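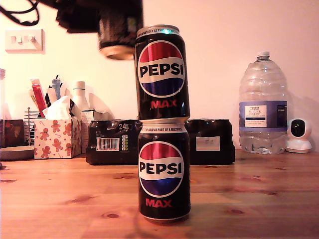

Drestus mini drinks fridge review: small, quiet, a bit fussy

June 21, 2021

I've wanted a little fridge for the back room for years, and I finally cracked during that hot spell when the kitchen fridge was so full of salad and barbecue meat that you couldn't get a drink in sideways. I went for the Drestus because it was in stock, it came in cream, and it would fit in the gap beside the bookcase. It cost me £85 from Coltberg, delivered in two days, and the driver even brought it up the steps (thank you, whoever you were!).

First impressions were good. The door feels solid and shuts with a nice soft thud, the feet screw up and down so you can level it on a wonky floor, and the flex is long enough to reach a socket that isn't right behind it. My old one, a Kartha, had a lead about as long as my forearm and spent its whole life on an extension, so this pleased me more than it probably should.

The box says it holds 12 cans and it does, though only if you take the middle shelf out and stand them up in two layers. Leave the shelf in and you lose the top layer, but you can lay a bottle of wine on its side, so it depends what sort of household you are. We're mostly fizzy drinks and the odd bottle of tonic, so the shelf now lives on top of the wardrobe. The door rack is the weak spot. It's fine for slim cans and useless for normal ones, which stick out just enough to stop the door closing. I found that out the morning after, with a puddle on the carpet and everything lukewarm.

Now the important bit – does it get things cold? Yes, but it takes its time. Put warm cans in at breakfast and they're lovely by teatime. Put them in at lunch and you'll be reaching for the ice. The dial goes from one to five and I keep it on four, as five froze the back row on me and I had a slushy lemonade to deal with.

Noise was my big worry, as I work in that room. There's a low hum that I stopped hearing by the second day, and a click when it switches itself on. I could sleep next to it, I think, though my other half says not. 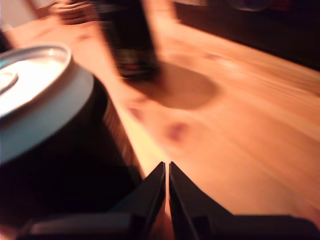 Sivgate left a comment on my first-week post to say theirs had been humming away in a caravan for two summers and the only thing to go was the door seal, which they'd sorted with a smear of petroleum jelly and a night with a strap round it. Good to know, and I'll try that if mine starts to sag.

Cleaning is easy enough, a wipe with warm water and a drop of washing-up liquid. Defrosting is less fun. There's no drain, so you prop the door open, stuff an old towel in the bottom and wait. I've done it once and I'll probably do it again in July before we have people over.

I'd give it four out of five. I'd have liked a better door rack and a light inside, even a feeble one, because I'm forever using my phone to see what's left at the back. The cream is still in stock at Coltberg as I write, and there's a black one too, which costs the same.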